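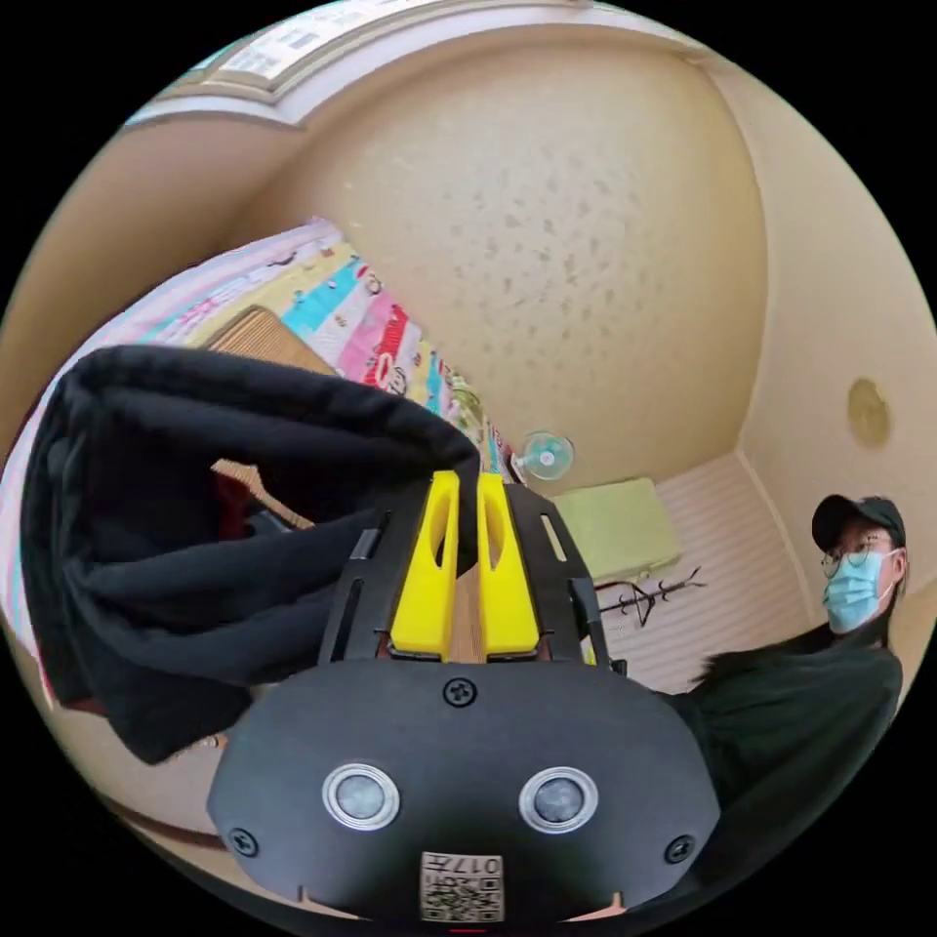 Tamsin Kereama achava que os visitantes só iam querer ver o robô trabalhar sozinho, e foi essa a objeção que levantou na reunião de preparação, em junho: ninguém viria a um dia aberto para segurar uma garra na mão. Tomámos a objeção a sério e incluímo-la no desenho da demonstração como hipótese a verificar.

4.2 Demonstração com a garra manual

A Figura 3 documenta o trabalho com a garra manual num quarto, o tipo de ambiente doméstico que interessa ao projeto Tirska. O dispositivo tem dois dedos amarelos com ranhura alongada, montados sobre um corpo preto.

Figura 3. Garra manual de dedos amarelos (etiqueta 017E) num quarto, com uma peça de tecido preto dobrada junto ao corpo do dispositivo.

O dia aberto decorreu em Omcombe, em duas salas contíguas. Na primeira, um braço fixo executava a política treinada com o conjunto Dreditz, que reúne 1668 episódios de manipulação de têxteis; na segunda, os visitantes pegavam eles próprios na garra e tentavam dobrar, pendurar ou simplesmente mudar de sítio uma peça de roupa. Participaram nesta segunda parte 28 pessoas, que produziram 606 episódios ao longo da tarde – um volume que nos surpreendeu e nos deixou, confessamos, muito contentes!

As instruções dadas foram mínimas. Cada visitante ouvia uma explicação curta sobre a abertura e o fecho dos dedos, fazia uma tentativa livre e passava às tarefas. Os tecidos grossos revelaram-se os mais interessantes: quase todos os participantes começaram por agarrar a peça pelo meio, e muitos passaram depois a procurar uma ponta ou uma costura, sem que alguém da equipa o sugerisse. Esta mudança de estratégia aparece com clareza nas trajetórias e é discutida na secção 5.

Quanto à hipótese de Kereama, a segunda sala teve fila durante quase toda a tarde, e vários visitantes voltaram à primeira para observar de novo o braço, agora com perguntas muito mais precisas (por que razão se aproxima de lado, o que faz quando o tecido escorrega). O protocolo foi entretanto adaptado para a visita a Alarcón, com uma única alteração: os participantes passam a experimentar a garra antes de verem o robô.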